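Subject: Re: [mundane-list] Solar returns for places with no agreed founding time
Date: June 5, 2020

Hello everyone,

I've been meaning to answer this for days and kept getting pulled away, so forgive me if the thread has already moved on without me. Quoting the bit I wanted to pick up:

> I'm trying to make a chart for my own town, Brenness, and I've got
> stuck at the very first step. The charter gives a day but no hour.
> The local history booklet says the bells were rung "at first light"
> and a later edition of the same booklet says noon. Do I use sunrise,
> do I use noon, or do I give up and only look at the planets by sign?
> I don't want to fool myself by picking whichever one fits.
> Also, does anyone still draw these by hand? My software gives me
> a wheel but I find I don't remember anything I see on a screen.

What a lovely question, and please don't give up! I had the very same trouble with Claneck, where the market was granted in September and the clerk who wrote it down clearly didn't care in the slightest what time of day it was. I went with sunrise in the end. My reasoning was simply that sunrise puts the Sun on the Ascendant, so the chart says plainly to anyone reading it "the hour is a convention", and you aren't tempted to make a great fuss about house cusps that you have no right to. A noon chart does much the same job with the Midheaven, and I know plenty of people on this list prefer it. I'd say pick one, write it at the top in ink, and then leave it alone for a good long while.

What I would do after that is collect your events before you look at a single transit. Floods, fires, the year the mill shut, the year the bridge opened, a change in the parish boundary, anything with a firm date. I ended up with 70 for Claneck, which sounds a lot but was really a winter of pleasant evenings with the old newspapers. Then look at the slow planets only, Saturn outwards, and keep your orbs tight. I threw away everything wider than one degree and was left with 7 that I'd be happy to defend in front of a sceptic. The rest may mean something and may not, and I'd sooner say so.

(A small warning on eclipses, while I think of it. It's very easy to find an eclipse near anything, as there are always several a year, and if you allow yourself six months either side you will never be disappointed. I only count them if they fall on an angle or a luminary, and with a sunrise chart you have to be modest even about the angles.)

As for drawing by hand, yes, yes and yes! I do all of mine on big sheets, with the natal wheel in the middle and the returns going round the outside, and it's the only way anything stays in my head. It takes me an afternoon, and by the end I know exactly where Mars is without looking it up.
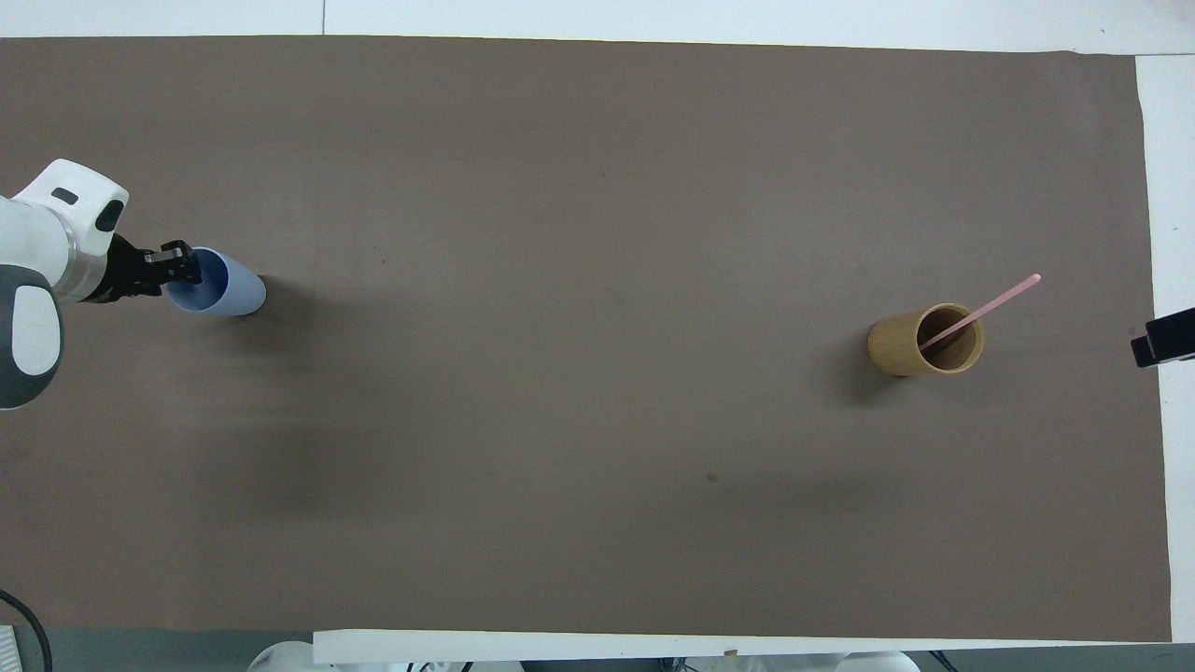

Brown paper on the white table

I use a soft pencil for the degrees and coloured pencil for the aspects, red for the squares and oppositions and green for the trines, the way I was taught. Darker papers swallow the yellow, so I've stopped using yellow for the Sun and gone over to orange. If you want a printed wheel to trace from, the Grelletti blanks are decent, though I find the outer ring a bit mean for anyone with large handwriting like mine.

On tables, somebody asked off-list which set I use for the older dates. It's the Akgül tables, the two-volume edition. Do watch the calendar change if your charter is an early one, as I spent a whole fortnight admiring a beautiful Jupiter conjunction that was ten days out. The introduction to the second volume explains the correction quite clearly, and I wish I'd read it first.

One more thought about Brenness itself. Is it a place of 2,000 people or 3,000? I ask only as I've found the smaller the place, the more its chart seems to behave like the chart of one stubborn family, and the church records become more use than the council ones. Do tell us what you settle on, and post the positions when you have them. I'd love to have a go at it alongside you and compare notes afterwards.

Warmest wishes to all, and clear skies for tonight's Moon.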